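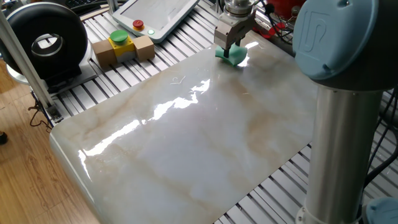 Bench 2, the milky slab with the tan and gray veins. Rounded front edge at lower left.

August, 10:15 am

Finally got the big piece onto the slotted table and I am so pleased with it! The Cernemcombe offcuts we'd been practicing on were flat gray all over, so having real veining to look at is a treat. It runs on the diagonal, beige into tan into pale gray, and it goes cloudy at the borders. I could look at it all morning (and sort of did).

Polish is better than I dared hope. The overhead lights come back as one long ragged white band across the left side. Used that band as my gloss check, same as Zodwa Ngcobo does it: crouch, follow the edge of the glare, look for places where it wobbles. I found a couple of soft spots toward the left and want a second opinion before touching them.

There's a tiny white mark near the middle, like a curl of something. Could be a scrap, could be a scratch. Try a fingernail first, then a damp cloth. Please no pads on it until we know!

Rounded edge: went over it by hand with the Loureiro paper and it feels lovely, really smooth where it rolls down over the table. Log number for this slab is 306, the Widville one is 375. I had them swapped on the rack sheet and have fixed that.

Still to do:
check the underside of the rounded edge with a flashlight
ask Zodwa about the soft spots
order more Trureo paste, we're down to the last tub
find out if the Widville slab has the same veining, because a matched pair would be gorgeous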